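Keep the counter open, even if it only opens on Saturday

By Trinity Bellamy 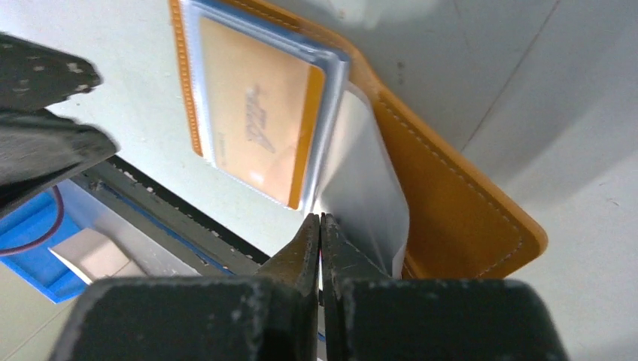
Clyde Iwasaki wrote to me after my last column to say that I was being sentimental. Bank branches close when people stop using them, he said, and the people who complain loudest about the one in Alodbridge had not been through its doors for years. He banks on his phone, he pays for his bread with his phone, and he does not see why he should help to pay for a room with a carpet and a queue.

He is right about part of it. I had not been into the Alodbridge branch for a good while before the notice went up in the window. When I did go in, it was to pay in a cheque from an aunt who still writes them. If you judged the place by my custom alone you would have shut it sooner.

But a counter does more than take in cheques, and the count of people through the door is a poor way to measure it. Most of us need a bank in person very seldom, and when we do it tends to be a bad week. Someone has died and there is an account to close. A card has been stopped and the rent is due. A son has found out that his mother has been sending money to a man she has never met. You can do these things by telephone, and I have done the first of them by telephone. It took most of a day, and I told the same story to each new person who picked up.

The other matter is cash. We are told it is on its way out, and in some places it may be. It is not on its way out at the market in Doseck, where half the stalls have a card reader and the other half have a tin. The woman I buy eggs from used to walk her takings across the square. Now she drives to Hemel, pays for parking, and waits behind the other traders who have done the same. She has thought about refusing cash. She has customers who would then have to go without eggs, so she drives.

People who live comfortably without coins often forget what coins are good for. If you have 40 pounds to last until Thursday, notes in a purse tell you where you are. A screen tells you too, but it does not tell you about the payment that has not gone through yet. I have heard this from people in their twenties as often as from pensioners, and I am tired of hearing it put down to age. Somebody who puts money in envelopes at the start of the week is keeping accounts, and very likely keeping them better than I do.

Then there is the question of what happens when the system goes down. In March the card machines in Alodbridge stopped working shortly after lunch and did not come back until the shops had shut. The chemist let people she knew take their prescriptions and settle later. The petrol station let nobody do anything. The cash machine outside the old branch had already been taken out, and the one inside Mockus, the grocer's, ran dry before three o'clock. It was one afternoon and no great harm was done. I would still like a town to be able to sell a tank of petrol when a computer somewhere else is having trouble.

The usual answer to all this is the shared counter, where several banks split the cost of one room and take turns to staff it. I am in favour. I have used the one in Hemel and it works well enough. The staff are polite, there is a chair, and you can pay in a bag of change without being looked at as if you had brought in a goat. My complaint is with how hard it is for a town to get one. As I understand it, Alodbridge does not qualify while there is another counter within reach, and on a map Hemel is within reach. It is 10 miles by road. The bus goes every 2 hours and the last one back leaves before most people finish work.

Whoever drew that line on the map had a car. I don't say it to be rude. Most decisions about small towns are made by people who drive to them, and distance looks different from behind a wheel. A better test would be to ask how long the trip takes by bus on a working day, there and back, with the wait included.

Clyde asked who should pay. The banks should, and I don't think that is a wild thing to say. They save a good deal when they shut a branch, and a shared room open one day a week would cost a small part of it. Saturday would suit most of us. The traders could bring in the week's money and those with jobs could come too. The council has an empty unit next to the library which has stood unlet since the shoe repairer retired, and I am told the rent would be low.

He also said that in ten years nobody would miss it. Perhaps so, and if the room stands empty then, let them close it. The egg woman has to get to Hemel this week.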